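Talking Through a Shared Problem: Co-Design at the Billthorpe Community Garden
Student project report, July 12, 2024

Our project looked at how a group reaches agreement when its members want different things. The case was water use at the Billthorpe garden, where 30 plot holders share one supply. We ran 11 conversation sessions, each following the Mazza method — every speaker restates the previous view before adding a new one.
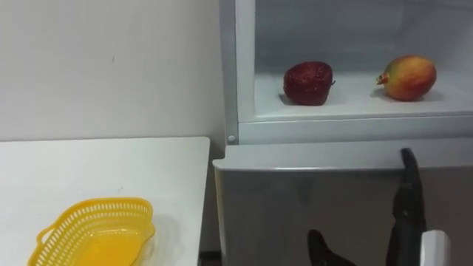
Why use conversation instead of a vote?
A vote would have settled the watering hours but left the reasons for the dispute unspoken. We wanted those reasons on paper.

The sessions were recorded and coded for types of argument. Appeals to fairness came up most often, followed by appeals to habit. Coding took longer than planned, and two sessions had to be coded again after we changed a category.

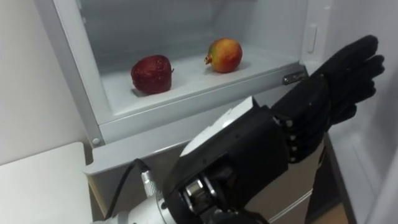 We then drafted three watering plans and took them back to the group. The second plan, which rotates the early hours, was kept with small changes. Members also asked for a longer view, so we added a page on expected demand up to 2041.
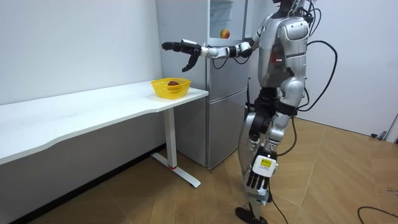
Misetti replied that the page on demand was too general and that newer members had spoken less than the others. We agree with the second point — our notes show the same pattern. The next group should hold separate sessions for new members before the joint ones.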